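**Workshop notes, June: the teardown cell**

Quick one, the bench is calling. The Undgate build has moved on from "arm waves at a dead PC" to "arm goes inside the case," so we're calling that progress. Cell is extrusion, printed fixtures and a lot of zip ties. Total spend so far $4,000, most of it the arm, and yes that's more than the PCs are worth put together.

Fixture plate is on revision 11. Earlier ones flexed, or the pockets were too tight and parts got stuck halfway in. Opened everything up by a hair and added a lead-in on the slots. Files are in the Vokomberg folder, please dont print from the old one.

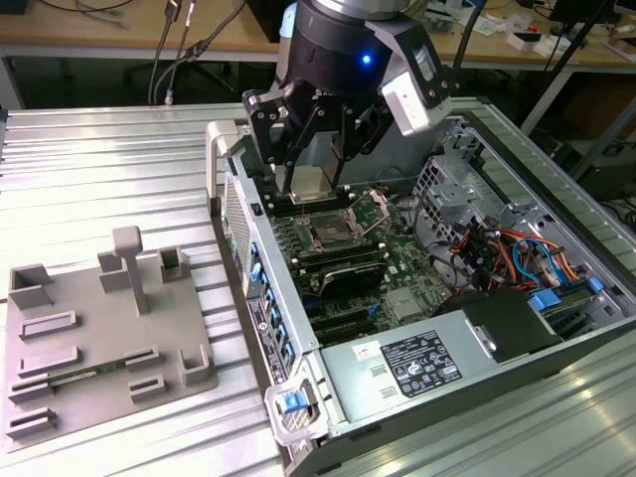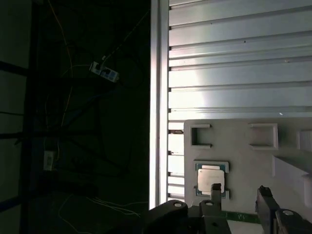
Gripper over the open tower first, then the finger tips close up, down by a processor in its pocket.

**Can I bring my own machine for it to practice on?**

Any full-size tower is welcome, working or not, as long as the drives are out and you don't want it back. Leave it on the shelf by the door with a tag on it. Laptops are no good for now, the screws are too small and there's glue everywhere.

Still to do: softer finger pads (the Telel ones wore through), a better light over the left side, and the e-stop needs to move closer to the door. Also the pick script runs to 78 steps and half of those are waits, so if you like deleting things come find us. Build night starts at 7 pm as usual, park round the back. We're down to 3 pairs of saftey glasses so bring yours if you have them.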